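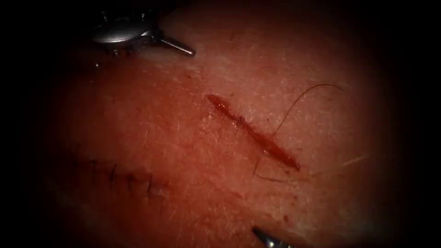
절개부와 양쪽 기구 끝. 왼쪽 아래로 기존 봉합선이 지나간다.

# Birnadura 봉합 키트 검토 중간 보고

수신: Brillum 지원사업 담당
작성: Trelham 평가팀
대상 기간: 지난 보고 이후 12월까지

## 1. 현재 상태

Verbeke에서 임대한 Birnadura 키트의 평가를 계획대로 진행하고 있다. 이번 기간에 실습 세션 27회를 마쳤고, 분석에 쓸 수 있는 봉합 기록 79건을 확보했다. 지난 보고에서 지연 사유로 적은 기구 인터페이스 문제는 어댑터 교체로 해결되었다. 예산은 승인 범위 안에 있으며 항목 간 전용은 없다.

남은 일은 기구 수명 시험, 사용자 면담 정리, 구매 여부에 대한 권고안 작성이다. 수명 시험은 공급사 일정에 걸려 있어 다음 기간으로 넘긴다.

## 2. 키트 구성과 임대 조건

임대 계약에는 니들 드라이버와 포셉, 기구 어댑터, 기록 소프트웨어, 조작자 교육이 들어 있다. 봉합사와 바늘은 별도 구매이고, 당초 견적서에는 이 항목이 빠져 있었다. 소모품 비용은 우리 쪽 재료비에서 처리했다.

기록 소프트웨어는 기구의 관절 값과 영상을 한 시간축에 맞춰 저장한다. 초기 버전에서는 세션이 길어질수록 영상이 관절 값보다 조금씩 늦어졌다. Verbeke에 로그를 보내 수정판을 받았고, 수정판 설치 뒤에 수집한 기록에서는 같은 현상이 나오지 않았다. 설치 전 기록은 수동으로 맞춘 뒤 따로 표시해 두었다. 최종 분석에서는 두 묶음을 분리해 계산한다.

Verbeke의 사용 설명서는 영문판만 제공된다. 조작자용 요약본은 우리가 만들어 쓰고 있으며, 공급사가 원하면 넘겨줄 수 있다고 전달했다.

## 3. 세션 진행 방식

한 세션은 설치, 점검, 봉합, 정리로 이루어진다. 조작자는 두 기구를 원격으로 움직여 짧은 직선 절개를 단속 봉합으로 닫는다. 바늘 잡기, 조직 통과, 실 당기기, 매듭, 실 자르기를 각각 한 구간으로 나누어 기록하고, 구간 경계는 세션이 끝난 뒤 다른 사람이 영상을 보고 다시 확인한다.

설치와 점검에는 처음에 거의 30분이 걸렸다. 점검표 순서를 바꾸고 어댑터를 전날 조립해 두면서 줄었지만, 기구를 바꿔 끼울 때마다 원점 설정을 다시 해야 하는 점은 그대로다. 조작자들이 가장 자주 불편을 호소한 항목이기도 하다. Verbeke는 원점 값을 저장하는 기능을 검토 중이라고 답했으나 시기는 밝히지 않았다.

조명은 절개부 중심에 맞춘다. 밝기를 올리면 중심부의 질감은 잘 보이지만, 젖은 조직 표면에서 반사가 생겨 가는 실을 놓치기 쉽다. 지금은 밝기를 한 단계 낮춘 설정을 기본값으로 쓴다.

## 4. 바늘과 실 다루기
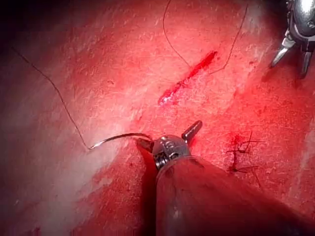
**글 Femke Jacobs** | 기술 검토 Sanne Dijkstra | Trelham 평가팀

니들 드라이버의 파지력에 대한 평가는 좋은 편이다. 휘어진 바늘을 물고 방향을 바꿀 때 턱 안에서 바늘이 도는 일이 드물었고, 조작자가 다시 잡는 횟수도 이전에 쓰던 기구보다 적었다. 다만 바늘의 끝 가까운 쪽을 물면 안정성이 눈에 띄게 떨어진다. 교육 자료에는 무는 위치에 대한 설명이 한 줄뿐이어서 보충이 필요하다.

실 관리에서는 문제가 남아 있다. 검고 가는 실이 바늘 뒤로 길게 늘어지면 조직 표면에 붙어서, 당기는 방향을 미리 정해 두지 않으면 다음 동작에 걸린다. 절개부 가까이에 실 가닥이 여럿 놓이면 화면만 보고 어느 쪽이 자유단인지 판단하기도 어렵다. 조작자 한 명은 매듭을 시작하기 전에 반대편 기구로 실을 들어 확인하는 습관을 들였고, 이 방법을 표준 절차 초안에 반영했다. 시간은 조금 더 들지만 엉킴으로 중단되는 경우가 줄었다.

기구 손목의 가동 범위는 얕은 절개를 다루기에 충분하다. 몸체가 화면 아래쪽을 넓게 가리는 각도에서는 바늘이 나오는 지점을 확인하기 어려웠다. 카메라 위치를 옮기면 해결되지만 현재 거치대로는 세션 도중에 조정할 수 없다. 거치대 개조 비용을 알아보고 있으며, 금액이 정해지면 별도로 승인을 요청하겠다.

포셉은 조직을 가볍게 잡는 용도로는 무난하다. 실을 잡을 때 끝이 미끄러진다는 의견이 있어 Verbeke에 표면 처리가 다른 시제품을 요청했다. 답변을 기다리는 중이다.

## 5. 기록 품질

수집한 기록은 모두 같은 기준으로 판정했다. 제외한 기록의 주된 사유는 영상 끊김과 구간 경계 누락이었고, 봉합 자체가 실패했다는 이유로 제외한 기록은 없다. 실패한 시도도 평가에 필요하므로 사유를 적어 함께 보관한다.

매듭 판정에서 검토자 사이에 의견이 갈리는 경우가 있었다. 잘린 실 끝이 여러 방향으로 뻗어 있으면 매듭이 느슨한지 실 끝이 길 뿐인지 구분이 어렵다. Sanne Dijkstra가 판정 기준을 고쳐 실 끝 길이와 매듭의 조임 상태를 나누어 적도록 했다. 이미 판정한 기록도 새 기준으로 다시 보고 있고, 아직 끝나지 않았다.

## 6. 문제와 조치

- **기구 고장:** 니들 드라이버 2개에서 턱이 끝까지 닫히지 않는 증상이 생겨 반송했다. 교체품을 받았으며 원인 보고서는 아직 오지 않았다.
- **교육 일정:** 공급사 강사의 사정으로 심화 교육이 한 차례 미뤄졌다. 새 일정은 매주 수요일 정기 통화에서 조율한다.
- **소모품:** 봉합사 납품이 늦어 한동안 규격이 다른 제품을 썼다. 해당 세션은 기록지에 규격을 적었고 비교 분석에서는 뺀다.
- **저장 공간:** 영상 용량이 예상보다 커서 기존 서버의 여유가 부족하다. 보관 기간이 지난 다른 과제 자료를 옮기기로 했다. 추가 비용은 청구하지 않는다.

## 7. 잠정 의견

지금까지의 결과로 보면 Birnadura는 교육과 기록 용도로 쓸 만하다. 바늘 파지와 구간 기록은 기대한 수준에 도달했다. 설치 절차, 실의 시인성, 영문뿐인 설명서는 구매 전에 공급사와 협의해야 한다. 기구 수명에 대한 자료가 없는 상태에서는 장기 비용을 계산할 수 없으므로 구매 권고는 보류한다.

Verbeke는 임대 연장과 구매 전환을 함께 제안했다. 우리는 수명 시험이 끝날 때까지 같은 조건으로 임대를 연장하는 쪽을 선호한다. 연장분은 남은 장비비로 충당할 수 있다.

## 8. 다음 기간 계획과 요청 사항

1. 교체받은 니들 드라이버로 반복 개폐 시험을 시작한다.
2. 매듭 재판정을 마치고 수정된 집계표를 제출한다.
3. 조작자 면담 내용을 정리해 표준 절차 초안에 붙인다.
4. 카메라 거치대 개조 견적을 받는다.

Brillum 측에는 임대 연장에 대한 서면 동의를 요청한다. 연장 계약서 초안은 이 보고서와 함께 보냈다. 계약 조건에 대한 문의는 Sanne Dijkstra, 시험 기록과 판정 기준에 대한 문의는 Femke Jacobs가 받는다.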